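Jul 3, 2018

Right, I'm writing this with my feet in a washing-up bowl of cold water, so excuse the handwriting if it wobbles. Moved the last of the boxes today! The flat on Bresar Street is officially empty and I have officially run out of parcel tape, patience and clean socks.

Igor turned up at 6 with the van, which I thought was heroic until he told me he had to have it back by lunch. So we ran. Up and down those stairs like idiots, me with the lamps and him with anything heavy (he wouldn't hear of sharing the bookcase, and I didn't argue very hard). The milometer said 389 when we set off and I forgot to look again at the end, so goodness knows what I owe him for petrol. He says a pie. I say two pies.

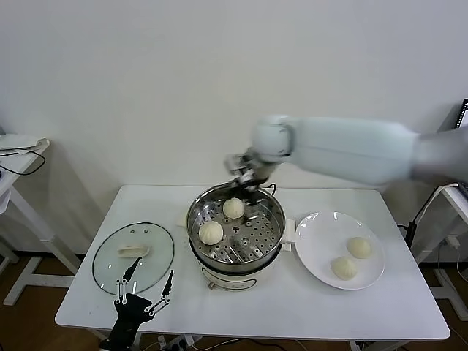
Anyway, the new kitchen is tiny but it gets the sun, and I've already decided where the kettle lives. Dinner was whatever I could find without opening a box, so toast, and then more toast later on. I did mean to do a proper shop, but the bus went straight past me and I took that as a sign.

Godfrey Kinyua from upstairs knocked to say hello and to warn me about the hot tap, which apparently shrieks if you turn it too fast. It does! Frightened the life out of me. He's lived in the building for years and he lent me a screwdriver without my even asking, so I like him already.

Still can't find the bed bolts. Mattress on the floor tonight, window open, and I must ring Mum in the morning about the curtains.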